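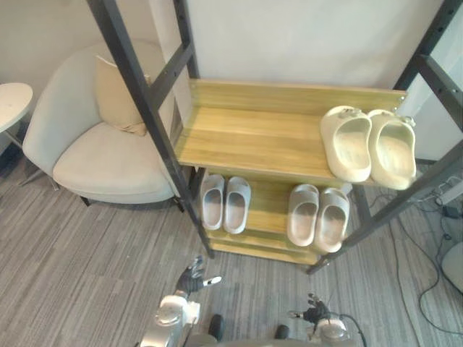 Setting up and maintaining an open shoe rack

These notes apply to freestanding racks with metal posts and wooden shelves, placed on carpet. They were compiled by Darcy Gilchrist for the Volby household pages and revised in June.

Assembly

Build the rack on a hard floor and carry it to the carpet afterward. Leave all screws a half turn loose until every shelf is seated, then tighten from the bottom shelf up. On posts punched with holes along the length, count the holes from the bottom on each post before fixing a shelf. An error of one hole is hard to see and will tilt the board enough for smooth-soled shoes to creep.

Carpet compresses unevenly under narrow posts. Check for level on the day of assembly and again after 30 days. Correct with felt or cork shims under the low post.

Loading

Molded one-piece slides are light and thick. Two pairs fit side by side on a shelf of ordinary width with a gap between them. Place toes to the wall and heels forward. A heel that projects slightly past the front edge is acceptable on the top shelf. Boots and other heavy footwear go on the lowest board.

Group by color if several pairs have the same shape. Gray, beige and cream slides of one pattern are easily mismatched in poor light.
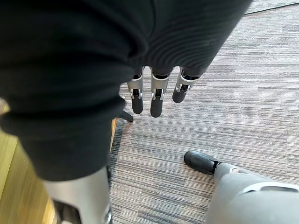 Clear the floor in front of the rack before vacuuming. Small items fall out of shoes and cuffs and are difficult to find in pile carpet, particularly at night. A small dark object on the floor below the fingertips is easy to miss from standing height, more so with a big black sleeve hanging over it. Push sleeves above the elbow, pick up by hand first, then vacuum. A flashlight laid flat on the carpet will throw a shadow behind anything left.

Cleaning the shelves

Mix 500 ml of lukewarm water with 2 drops of dish soap. Wring the cloth until it no longer drips. Wipe with the grain and dry at once, including the corner between the board and any raised lip. Grit collects there - a dry paintbrush removes it better than a cloth. Do not spray liquid directly at the screw heads.

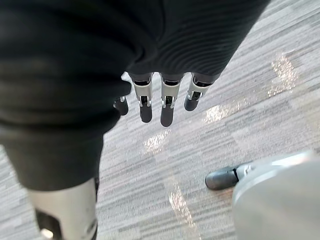

Dust from shoe shelves transfers readily to clothing. Brush the boards before handling laundry or coats nearby. Dark knits are the worst case: on a ribbed black fabric like this one, pale lint settles between the ridges, and the smoother part that hangs in folds needs separate treatment. Use a lint roller along the ribs, then a soft garment brush on the folds, finishing at the hem.

Retighten the shelf screws twice a year. Replace any screw that turns without gripping with one a size longer, provided the point will not come through the board.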